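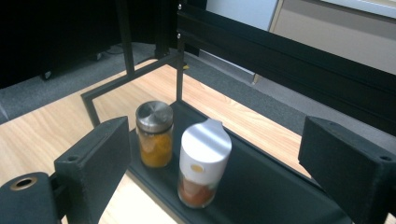

Thư Chu wrote: Every one of these "toss your spices after six months" articles was put up by somebody selling spices, and I would like to see one that wasn't.

Moved up from the comments by the asker. Full thread follows.

Do ground spices really need to be thrown out on a schedule?

Asked by Liên Lưu in Food and Pantry, Warudcombe Neighbors Help
2,105 views

I moved in April and my sister helped me unpack the kitchen. She went through the spices and wanted to bin most of them. Paprika, cumin, ground ginger, turmeric, white pepper, a big thing of cinnamon I bought for one pie. Her rule is six months for anything ground and a year for anything whole, and she got it from the little card that comes with a Bavero refill box. Bavero, for those who haven't had the flyers, mails you new spices and charges you for them whether or not you finished the old ones. So you can see my problem with the source.

I looked it up and it got worse. One page says six months. Another says three years. A third says one to three years "for best flavor," which could mean anything. There's a pantry app called Tonik that my sister uses too, and it puts a red mark next to a spice once it hits a certain age, but I couldn't find where in the app it tells you how that age was picked. I wrote to them and got a form letter thanking me for being a member. I am not a member.

What I want to know:

Is old ground spice unsafe, or only weak?

Is there a way to check that doesn't involve a calendar?

Does it matter where you keep it? I've been told never near the stove, always in the dark, in the fridge, never in the fridge, and in the freezer.

I cook most nights. I don't mind replacing something that's dead. I mind replacing it because a card told me to.

Edit: please don't tell me to buy whole and grind it myself. I have a grinder. It is in a box and it's staying there.

Answer 1 (marked helpful)
from oldtownridge

Weak, mostly. Dry ground spice that has stayed dry isn't a place where much will grow. What happens is that the part you can smell wanders off over time, and it goes faster once the stuff is ground, faster in heat, and faster if the lid isn't on right. So your sister has the direction right. I'd argue with the number.

The number can't be right for everything, and that should make you suspicious of any single number. Cinnamon and cloves hang on for ages. Paprika and chili powder fade sooner, and you can often see it, the red turns to a kind of brick brown. Dried green herbs like basil and parsley are the worst, and some of them taste like lawn when they're new. A card that gives one date to the lot is doing it because one date is easy to print.

What I do is put a pinch in my palm, rub it hard with a thumb and smell it. If it smells like itself, keep it. If I have to put my nose right down in it and I'm still guessing, I use double for a while and then replace it. Taste a little too. Old cumin can go bitter and dusty before the smell is all gone, and a bitter one I do throw out.

When you really should throw it out, whatever the age:

Clumps that don't break up when you shake the jar, which usually means steam got in.
Any fuzz, webs or little bugs. Check paprika and cayenne first, for some reason the pantry beetles love them. If you find bugs in one, look in the flour as well.
A stale oil smell, like old crayons. That's more for seeds and blends with sesame or poppy in them.
Garlic powder that has set like plaster. You can chip at it if you're stubborn. I have.

On storage, most of the advice is a fancy way of saying keep it cool and shut. A cupboard is fine. An open rack is fine if it isn't in the sun or over a burner. The one habit worth changing is shaking the jar straight over a steaming pan, which sends damp up into the holes in the cap. Shake it into your hand or a spoon. It does more than any fancy tin.

I'd skip the fridge. Every time you take a cold jar out into a warm kitchen it can sweat, and then you've added the one thing you were trying to keep away. Freezer is all right for a big spare bag you open twice a year.

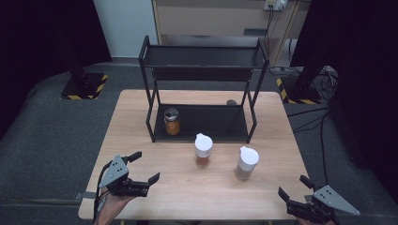

Two-tier rack, small jar inside, white-capped shakers out front.

One more thing about dates. The one printed on the bottle is the packer's guess at when you might start to complain. It isn't a safety date as far as I can tell, and I've never been able to find out how any packer comes up with it. I once asked at the counter at Mai, where I buy most of mine, and the man said "they put it far enough that it's gone by then." I took that as the best answer I was going to get.

Comments on this answer

Liên Lưu: Thank you. I did the palm thing with all of them. The white pepper was fine, the ginger smelled of nothing and the turmeric smelled like turmeric always does, so how would I know?

oldtownridge: Turmeric is hard to judge, I'll give you that. Put some in warm oil. If the oil smells earthy and a bit sharp, it's doing its job. If all you get is yellow oil, buy more.

Thư Chu: Double the amount isn't free of trouble though. Double old cinnamon gives you double the grit. I'd sooner replace it.

oldtownridge: Fair. For cinnamon, yes.

Answer 2
from KPantryPal

Six months ground, one year whole! This is standard. I follow it and my food is so much better. I did a full clear-out when I joined Bavero and the difference in my chili was night and day. Everyone should do this at least once, you'll be shocked at what you've been eating. Also put a sticker with the date on the bottom of each jar so there are no arguments.

Comments on this answer

Thư Chu: Standard according to whom?

KPantryPal: It's everywhere.

Thư Chu: It's everywhere on pages with a Buy button. Did you try the old chili powder and the new one side by side, without knowing which was which?

KPantryPal: No, I threw the old one out. I didn't need to, I could tell.

Liên Lưu: The sticker is a good idea, I'll say that. I wrote the dates on masking tape and it was useful to see that the "ancient" paprika my sister was so worried about is newer than the ginger.

moderator: Keep it friendly, please. A couple of replies here were removed for being about the delivery company's cancellation line. There is a separate thread for that.

Answer 3
from tess_on_ninth

I was going to side with your sister and then I tried it, so here's what I did and you can decide how much it's worth. Probably not a lot.

I had an old jar of cumin at the back of the cupboard, no idea how old, the label had gone pale. I bought a new one at Mai. I made rice twice, same pot, same amount of cumin, and gave both to my husband and my neighbor without saying anything. My neighbor liked the new one. My husband liked the old one, because he doesn't care for cumin. That was the end of the study.

Then I made a stew with the old stuff and they both ate it and neither one said a word. So my feeling is that it matters when the spice is the main thing, rice or toast or a plain yogurt sauce, and hardly matters when it's going in with onions and tomatoes and everything else for a couple of hours. If you cook mostly stews you can be lazy. If you're making cinnamon toast, get fresh cinnamon.

What I'd push back on a bit is the idea that it's all a trick to get your money. Some of it is. But I also kept a jar of oregano for so long that I was basically sprinkling dust and telling people it was my grandmother's sauce, and a card in the mail would have done me a favor. You don't have to believe the date to let it remind you to open the jar and sniff.

Buying small helps more than any of this. The giant cinnamon for one pie is where it goes wrong. Mai will sell you a few spoonfuls in a bag if you ask and they don't make a face about it. The bags don't close very well, so put it in something with a lid when you get home.

Comments on this answer

Liên Lưu: I like this one. I'm going to run the rice test on my sister but I won't tell her there's a test.

oldtownridge: Three cups next time, two the same and one different, and ask which is the odd one out. Much harder to talk yourself into an answer that way.

tess_on_ninth: That's a lot of rice.

Thư Chu: Still waiting for anyone to post where six months comes from. I've got a cookbook from before I was born that says "replace when faded" and leaves it there.

Liên Lưu: Update for those who asked. Kept the cumin, white pepper, paprika and turmeric. Threw out the ginger and a bottle of dill I'd forgotten to list. The cinnamon is under discussion. I did the oil thing with the turmeric and it smelled right to me, but I'd been told what to smell for, so make of that what you will.

Sort answers by: helpful / newest / oldest
Related: Can I put a glass jar with a metal lid in the freezer? / Bugs in flour, where do they come from / Is bulk honey worth it if it always goes solid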